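Frequently asked questions about robots and chores

Last updated 2nd September by Yi-an Sung, Wurkcombe

Can a robot tidy my home today?

Not the whole home. It can do small parts of it, if the place is prepared. In our workshop at Wurkcombe we try 11 chores, and four of them go well enough that I would leave the room while the arm is working.

Which four?

Wiping a flat table, moving boxes of one size, sorting bottle caps, and putting toys away. The last one surprised many of our visitors, who expected folding towels to be easier. Towels are very hard. Cloth has a new shape every time you touch it.

Why do you always practice on a table and not on the floor?

The arm is fixed to a bench, so the floor is too low for it. We hope to have a base with wheels in December.

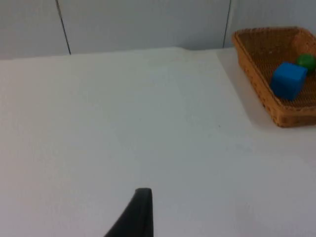
Putting away is two jobs for the machine, first to take the thing and then to let it go in the right place. People do this without thinking. A blue block and a green round thing lying together in a woven basket look simple, but a block has flat sides to hold and a round thing likes to escape from the fingers. The basket is also shallow, and this helps, as the arm does not need to reach deep. With a tall laundry bin we have many more failures.

How fast is it?

Slow. Our Raketti program needs 24 seconds for one toy. A child of four is faster, when the child wants to.

Does it learn by itself?

No. A person shows the movement many times. For the toy chore we recorded 545 demonstrations, and some of them we had to throw away – the operator was tired and it was visible in the movement.

Can I use it in my shop?

Maybe, for boxes of one size on a clean bench. For mixed goods I would wait. Please write to us first with the size and weight of your parts.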